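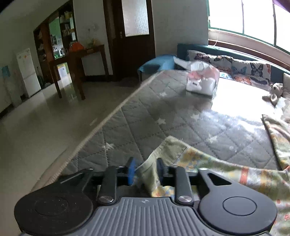 Floral blanket on a quilted mattress cover.

The Lorville consulate logged the call at 5 a.m. Vice Consul Percy Espinoza recorded the caller's name as Ki, the passport as expired, and the location as the police annex in Brirkis, 400 kilometers north. The charge was entering a closed port.

He opened file 1,439 and requested access under the consular treaty. The ministry replied that no such prisoner was held.

Espinoza attached the call record, marked the reply disputed, and signed out a car.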